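Section 4. Mounting and Aligning the Two Arms

This section covers placement of the arms on the table, cable routing, zero position, and the first two-arm check with a bottle. It assumes the arms have been assembled and bench-tested one at a time as described in Section 3. The procedure applies to the Melberg table build in the shared workshop and to home builds that use the same base plates.

Revised Oct 10, 2020 by Parveen Ghumman. Changes from the July revision: cable slack value corrected, speed limit added to step 4.3.6, bottle check moved ahead of the handover check.

4.1 Before you start

You need:

Assembled arms, left and right, with grippers fitted
Base plates and the screws supplied with them
Hex keys for base and bracket screws
Steel ruler or tape, in millimeters
Pencil and masking tape
Hanura control box and its power supply
One sealed plastic water bottle, full

Clear the table of tools and loose screws. Wipe the surface and let it dry.

CAUTION: The arms drop when power is removed. Support each arm by the housing, never by the gripper fingers, before switching off the control box.

4.2 Base placement and cables

1. Mark the center line of the table from the near edge to the far edge with masking tape.

2. Mark the left base center and the right base center 300 mm from the center line, on a line parallel to the near edge. Measure from the tape, not from the table corners. The tops of workshop tables are rarely square.

3. Set each base plate on its mark with the index dot facing up. Start all screws by hand, then tighten in a cross pattern.

4. Check that each plate sits flat. If it rocks, loosen the screws, clear any debris, and repeat step 3.

5. Lower the arms onto the plates. The motor housings go on the outer sides, so that the grippers can meet over the center line without the housings touching.

6. Route each arm cable away from the center of the table. Leave 100 mm of slack at the housing. With less slack the connector is pulled at full reach. With more, the loop can catch on the bracket.

7. Remove the tape.

Note: Builders using the older Burkis brackets must fit the spacer washers before step 5. Without them the bracket rubs on the base ring when the arm turns past the halfway point.

4.3 Zero position

1. Switch on the control box with the emergency stop pressed in.

2. Move each arm by hand to the folded position. The black joint rings should turn freely. If a ring binds, return to Section 3 and reset the bearing preload.

3. Release the emergency stop. The joints lock with a short click.

4. Open the Setup menu, select Zero, and confirm the left arm first. Wait for the status line to show READY before confirming the right arm.

5. Run Open on both grippers. Both fingers of each gripper should reach the stop together. A finger that lags has a tight linkage pin.

6. Set the speed limit to 2 percent. Leave it there until Section 4.4 is complete.

CAUTION: Do not zero both arms at once. The control box accepts the command, but the second arm may store the offsets of the first.

4.4 Two-arm check with a bottle

1. Stand the bottle on the center line, toward the far edge of the table and within reach of both arms.

2. Bring both arms to the Ready pose, grippers open and turned inward. The strip of table between the arms and the bottle must stay clear.

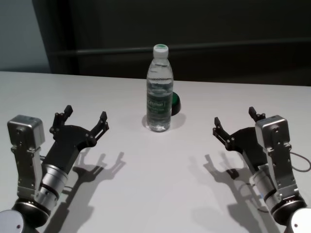
Why use a full bottle when an empty one is lighter and safer to drop?

An empty bottle tips at the slightest touch and gives way when gripped, so a small alignment error looks the same as a bad grip setting. A full bottle stays put on light contact and holds its shape, and the error can be read from which finger touches first. Keep the cap sealed and keep the control box off the table during the check.

3. Select Approach, Left. The left gripper moves to the bottle and stops with one finger on each side. Compare the two gaps. If they differ, adjust the base rotation value for the left arm in the smallest available step and repeat.

4. Return the left arm to Ready.

5. Repeat steps 3 and 4 for the right arm.

6. Select Close, Left, with the force setting at 700. The fingers should close without sliding the bottle. If it slides, one finger is making contact early; go back to step 3.

7. Open the gripper, return the arm to Ready, and repeat step 6 on the right.

8. Save the values under a new name. Do not overwrite the factory file.

Note: The force setting is a raw control value with no unit. It is valid only for the grippers supplied with this build. Uzma Paracha keeps a table of values for other fingers in the workshop binder, under Paracha, Grippers.

Note: Strong overhead light throws hard shadows of the arms on a white tabletop. They have no effect on this procedure, which does not use vision. If a camera is added later, follow the lighting steps in Section 7 before running any vision routine.

4.5 Faults during alignment

Arm stops short of the bottle: The bottle is outside the reach limit. Move it toward the near edge along the center line.

Gripper closes off center after a good approach: Linkage pin loose on one finger. Tighten and repeat from 4.3, step 5.

Status line shows CABLE: Connector not fully seated, or slack below the value in 4.2. Switch off, support the arm, and reseat.

Both arms drift in the same direction: Base plates were measured from the table edge. Repeat 4.2 from step 1.

Housing warm to the touch at rest: Normal in the first minutes after zeroing. If the housing becomes too hot to hold, switch off and check the bracket screws for binding.

Continue to Section 5, Handover Between Arms, with the speed limit unchanged.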